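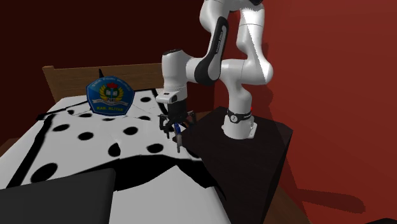 Ticket: Basport site, hot water drops out, upstairs bath
Status: closed, pending callback
Opened: October 17, 2023
Unit: Garska tankless, gas, wall mounted in utility closet

Reported problem
Tenant says shower goes cold after a few minutes. Comes back, goes cold again. Kitchen sink fine. Downstairs half bath fine. Only the upstairs shower, and only when nothing else is running. Worse in the morning. No error code on the panel that they noticed.

First look
Panel set to 120 when I got there, no code showing. Fault history had the same low flow shutdown over and over, going back to September. So the heater is turning itself off, not failing to light. Good to know, rules out gas supply mostly.

Checked anyway: gas valve full open, vent clear, condensate line draining. No smell. Flame steady with kitchen tap wide open.

Tried
- Power cycle. No change. Didn't expect any.
- Pulled inlet screen filter. Some grit, not terrible. Rinsed, put back with new o-ring. Shower lasted a bit longer, then cold again.
- Ran shower plus bathroom sink together. Stays hot the whole time. So it's flow. Anything that bumps the flow up keeps the burner on.
- Shower head off, ran straight from the arm. Hot, stayed hot.
- Shower head back on, cold. OK.

Shower head is one of the water saver ones, and packed with scale on top of that. Soaked it in vinegar while I did the rest. Better but still borderline.

Temps
Thermometer in a bucket at the tub spout, cold side fully closed: 96. With the panel at 120 that's way too low. Should be much closer even with the long run upstairs. Kitchen reads fine. So something else is mixing cold in on the way up or at the valve.

Called Ruddock support while waiting (they made the shower valve). On hold a while. Their guy said check valve inside the cartridge sticks on the older ones and lets cold cross over into the hot side. Cold crossing over means less hot water pulled through the heater, which means low flow, which is the shutdown. Makes sense with everything above.

Test for crossover: shut cold supply to the heater, open hot at bathroom sink. Should run down to nothing. It didn't, kept on running. Crossover confirmed. Shut the stops behind the shower valve trim and tried again, sink quit right away. So it's that valve.

Fix
Replaced cartridge. Old one came out in two peices, had to fish the sleeve out with pliers. Silicone grease on the new seals. Reset the scald limit stop, it was set way over to the cold side, somebody had probably moved it chasing this.

Also swapped shower head for a standard flow one, tenant OK with it. Old one left under the sink in a bag.

After
Tub spout went up from 96 right away, steadied near panel temp. Ran shower alone for 3 long cycles, no dropout, nothing new in fault history. Turned the panel down to 115, tenant thought 120 was to hot now.

Parts
1 cartridge, from the van
1 shower head
1 o-ring
Total parts 85, bill to the Skomside account same as the last job there. Labor separate.

Still open
- Heater needs a descale flush. No service valves on this install so it's a bigger job. Quote to go to Skomside office.
- Downstairs shower has the same model valve. Not leaking across yet. Would do it at the same visit.
- Insulation missing on the hot line in the closet, short stretch. Low priority.

Update, next visit
Tenant says fine, no cold showers. Checked fault history again, clean. Flush approved, waiting on date. Leave ticket closed, flush goes on a new one.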